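Nolow Joinery and Assembly, Murerden site
Building 2, ground floor
Periodic workplace inspection: checklist with comments
Month: February
Inspector: Floor Van Acker
Accompanied by: Liesbeth Van Hecke, shift lead

Marks used: OK, meets the requirement. C, meets the requirement with a comment. A, action needed. NA, not applicable. Items marked A are carried to the action list at the end with an owner. An item stays open until the owner has signed it and the inspector has seen the result in place.

1. Access and exit routes

1.1 Main aisle clear over its full marked width. OK
1.2 Side aisle to the finishing room clear. A
Comment: Pallet of flat-packed cartons standing over the yellow line at the corner by the finishing room door. The aisle is passable but a hand truck has to be tipped to get around. Moved during the inspection. The same item was marked A at the previous inspection, so it is carried forward even though the aisle was clear when we left.
1.3 Exit doors open from inside without a key. OK
1.4 Exit doors close and latch on their own. C
Comment: North door latches only if released from fully open. From half open it rests on the strike. Closer to be adjusted at the next service.
1.5 Exit signs lit. OK
1.6 Emergency lights tested by switch. C
Comment: All units came on. The unit over the compressor closet is noticeably dimmer than its neighbors. Battery age not written on the housing.
1.7 Outside landing free of ice and stored goods. OK
Comment: Grit bin filled. Lid hinge broken on one side, lid still seats.

2. Floors and housekeeping

2.1 Floor free of trip hazards. C
Comment: Extension lead run across the walkway near the band saw, under a rubber cover. Cover is in good condition but is meant for short-term use. If the lead is still there in March, a fixed outlet is to be requested.
2.2 Floor free of oil, glue and finish. OK
2.3 Sawdust removed from ledges and the tops of light fittings. A
Comment: Ledges above the panel saw have a visible layer. Light fittings not reached with the present vacuum wand. Dry sweeping or blowing down with compressed air is not permitted for this task.
2.4 Waste bins emptied at end of shift. OK
2.5 Oily rags in lidded metal can. OK

3. Work tables and benches 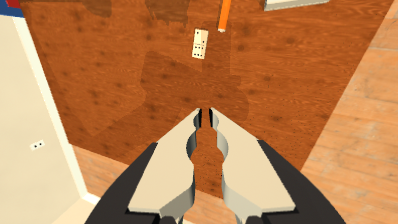 3.1 Tabletops sound, level and free of splits. Tabletops are checked by hand with the palm, along the grain and then across it, and after that by eye at a low angle to the light. The second check matters more on dark tops. A reddish-brown wooden surface like the one showing through the gap between the two cream fingers hides a raised splinter or a hairline split far better than pale beech does, and a stain of finish on it can be missed altogether. Edges are checked separately, with a gloved hand. Marked C: one top in the assembly bay has a rough patch near the front edge, to be sanded and resealed.

3.2 Table legs and braces tight. OK
Comment: All bolts checked by hand. Table by the window rocks slightly on the uneven slab, shim replaced.
3.3 Load marking present on each table. A
Comment: Labels missing on two tables. New labels are to show the evenly spread load, not the point load, which has caused confusion on the loading side.
3.4 Vises open and close over their full travel. OK
3.5 Table height suited to the task. C
Comment: Tall users at the gluing station are working with a bent back. Riser blocks are on the shelf and were not in use. Liesbeth will go over this at the Monday briefing.
3.6 No food or drink on work surfaces. OK

4. Hand tools

4.1 Chisels and knives stored with edges covered. OK
4.2 Hammer heads tight on the handle. C
Comment: One hammer removed from use and tagged. Handle dried out and shrunk in the eye.
4.3 Files fitted with handles. A
Comment: Half-round file in the drawer of the fitting bench has a bare tang. Same drawer as last time.
4.4 Clamps free of hardened glue on threads. C
Comment: Bar clamps acceptable. Several of the small screw clamps are stiff enough that people are turning them with pliers. Soak and wire-brush, or discard.
4.5 Step stools marked with rated load and free of cracks. OK

5. Powered machines

5.1 Panel saw: riving knife fitted and aligned. OK
5.2 Panel saw: guard lowers freely. OK
5.3 Panel saw: push sticks within reach. C
Comment: Present, but one has been cut into so often that the notch is no longer square. Replace.
5.4 Band saw: upper guide set close to the work. A
Comment: Guide found at full height with thin stock on the table. The operator lowered it when asked. A reminder label is to go on the column at eye level.
5.5 Planer: cutter block guard adjusted to cover the unused part. OK
5.6 Stop buttons reachable and working. OK
Comment: Each stop tested under no load. Run-down of the Lacroix planer is roughly 60 seconds by the wall clock. No limit is given on the machine plate. The manual is to be checked and the limit noted on the machine card, so the next inspector has something to compare against.
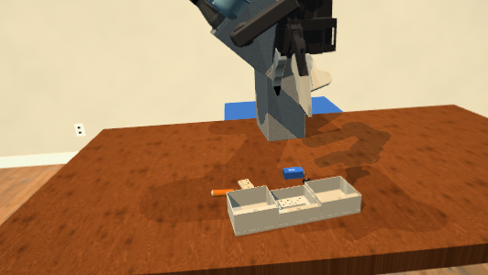 5.7 Machines isolated before cleaning or blade change. C
Comment: The procedure is posted and was described correctly by both operators asked. Padlocks are kept in the office, however, and the office is locked before the late shift ends. A set is to be hung beside the main switchboard.
5.8 Cables and plugs free of damage. OK
5.9 Machine lights working. C
Comment: Lamp at the drill press flickers when the table is raised. Probably the lamp holder.
5.10 Floor around each machine marked and clear. OK

6. Dust extraction and compressed air

6.1 Extraction hoods connected and undamaged. OK
6.2 Flexible hoses free of splits. A
Comment: Hose at the planer outlet taped in 2 places. The lower repair is leaking dust onto the floor. Tape is not accepted as a permanent repair.
6.3 Filter bags seated and clamped. OK
6.4 Gauge reading within the green band. C
Comment: In the green band at start of shift, near the top of it by 3 p.m. with the Indik filter unit running. Shake-down interval to be shortened and the reading logged twice per shift for a month.
6.5 Compressor drained. OK
6.6 Air guns fitted with pressure-limiting nozzles. OK

7. Fire equipment and first aid

7.1 Extinguishers in place, pin and seal intact. OK
7.2 Extinguishers not blocked. C
Comment: Trolley parked in front of the one by the spray booth. Trolley moved. A floor marking would help.
7.3 First aid box complete against its list. A
Comment: Eyewash bottle past its date. Large dressings short. The list inside the lid is an older version than the one in the office.
7.4 Eye protection available at each machine. OK
7.5 Hearing protection dispenser filled. OK

Action list

1.2 Carton storage at the finishing room corner. Owner: Liesbeth Van Hecke. Mark out a storage bay elsewhere and move the pallet position to it.
2.3 High-level dust. Owner: maintenance. Longer wand to be ordered, first cleaning before the next inspection.
3.3 Load labels. Owner: Floor Van Acker.
4.3 File handle. Owner: Liesbeth Van Hecke. Fit or discard the same day.
5.4 Band saw guide label. Owner: maintenance.
6.2 Planer hose. Owner: maintenance. Replace the whole length, including both clamps. Planer not to be used without extraction while the hose is off.
7.3 First aid box. Owner: Floor Van Acker. Restock and replace the list in the lid.

Comments marked C have no owner and are reviewed at the next inspection. A C found unchanged at the next inspection becomes an A.

Copy to: site office, notice board in the break room, machine file.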